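Correction Data and the Two-Arm Clearing Task: A Result from the Spring Trials

Readers of this blog will recall that the previous entry closed with a question about corrections. When a person takes over from a policy that is going wrong, is that short stretch of human control worth more to the next round of training than an ordinary demonstration of the same length? The trials were completed in May and an answer can now be given, with certain reservations.
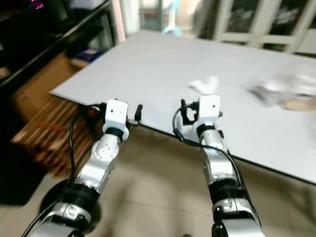
The baseline policy was trained on 2000 demonstrations of table clearing, all of them performed by trained operators using the two-arm station. Each demonstration begins with the arms drawn back from the table and ends when the last item has been put away. The policy receives the view from the head camera and the positions of the joints, and it produces a short run of movements for both arms together. No separate planner decides which arm is to act. That choice is left to the policy, and much of the difficulty lies there.

The comparison was arranged as follows. One copy of the baseline, which we call Whitlock, received further training on fresh demonstrations collected in the usual way. A second copy, called Granton, received corrections only. An operator watched the policy at work, took control when failure seemed likely, brought the arms back to a sound position and then handed control back. Only the movements made by the operator were kept. The two sets were matched by length of recorded movement, so that neither copy had the advantage of more material.

Both were then tested on the same starting layouts. Whitlock cleared the table without help in 61 per cent of trials. Granton did so in 73 per cent. The layouts were drawn up before either copy had been trained, and the person scoring the trials was not told which policy was running.

The larger part of the gain came from soft items. A cloth or a crumpled tissue has no fixed shape, and the baseline had a habit of closing the fingers slightly too high, lifting away with nothing held, and continuing as though the item had been picked up. Ordinary demonstrations seldom contain this mistake, as a practised operator seldom makes it. The corrections contained a good deal of it, together with the way out. Granton learned to go back and try again, usually from a lower angle.

On rigid items the two copies could not be told apart. I would ask readers to give this as much weight as the headline figure. It suggests that corrections help where the baseline is weak and add little where it is already sound – a modest finding, but a useful one when operator time must be paid for.

There are three reservations. The first concerns the operators. Corrections depend on judgement about when to step in, and our operators differed. Some took over at the first hesitation, while others waited until an item had been dropped. We have not yet separated the effect of early correction from that of late correction, and I suspect that it is considerable.

The second is that Granton became slower. It pauses before reaching, and in 8 of the trials it ran out of time with a single item left on the table. These were scored as failures. Whether the pause was learned from the moments after control changed hands is a matter we intend to examine.

The third is that all of this was done at one station, with one pair of arms and one table height. The Erano software that we use for recording does allow the same data to be replayed against a different arm model, but a replay is no substitute for a trial.

The next round will use 19 operators and a written rule for when to take over. A full report will follow on the Grallow project pages once the scoring has been checked a second time.

Gemma Heywood

Comments

R. Pell wrote:
Was the time limit the same for both policies? If Granton had been given another half minute the gap might have been wider still.

Gemma Heywood wrote:
It was the same for both. We shall report the figures with and without the limit.

tidewrack wrote:
We saw the same pausing with our single arm. Cutting the first second after each takeover got rid of most of it. Might be worth a try before you collect anything new.

Moira wrote:
Will the written rule for operators be published? I would like to use it with my students.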